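Search this book Go

Chapter 7
What a Safety Rule Can and Cannot Promise

Most rules for small robot cells were written by people who expected trouble from speed and weight. Put a light arm on a bench and hand it wooden cubes, and the rules start to look fussy. Students usually decide at this point that the rules don't apply. I think the rules often deserve the doubt, but the students have picked the wrong ones to doubt.
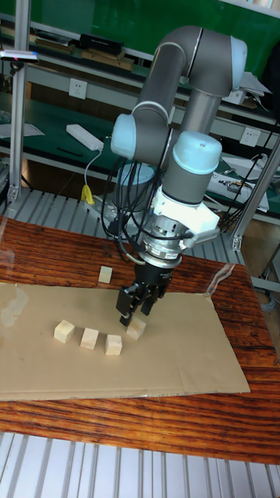 Figure 7.1. Arm with open gripper over wooden cubes on a cardboard sheet.

Take the word "collaborative." It appears on sales sheets as if it were a property of the arm. A risk assessment has to cover the arm, the tool, the part and the job together. Change the fingers and the old assessment is stale, whatever the sticker on the base says.
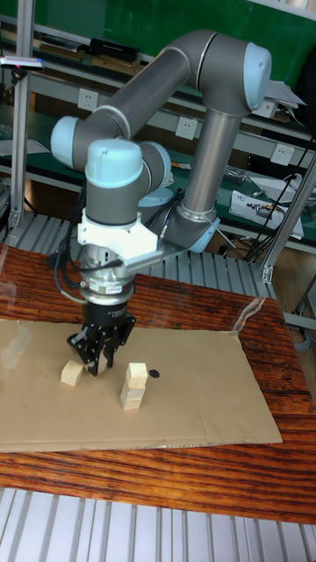 R. Domański
Lecturer in Machine Safety, Pliltirside Technical College

The Pralis checklist, which we use in this chapter, runs to almost 2,000 words. I have watched people complete it in 5 minutes. Either they read very fast or they ticked boxes, and a form that can be ticked that easily tells an inspector little about the cell. 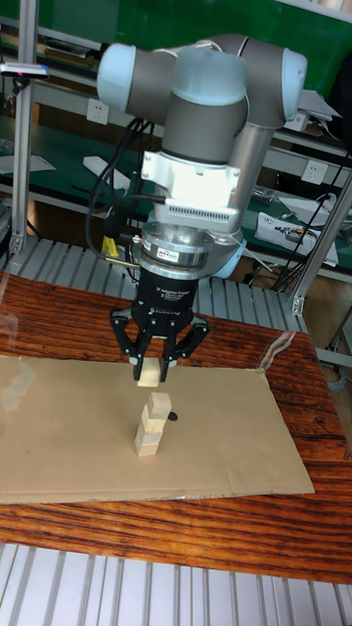 RIMIVDALE, 30 May 2024

Stacking is a fair test of a written procedure. Ask what the operator should do if a block slips while the arm is still powered. The checklist says "stop and make safe." Does that mean a protective stop, an emergency stop, or cutting the supply? Those are different events, and two of my colleagues gave different answers.

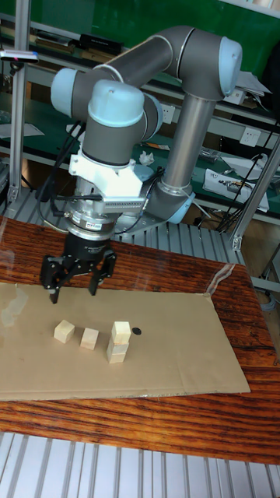 A good rule names the state of the machine, the person allowed to act, and the condition for starting again. Hold each clause in this chapter to that standard. Several will fail, including a few I helped draft.

Before you read Section 7.1, write down the stop procedure for a machine you have used. Keep the page. You will need it for the exercises.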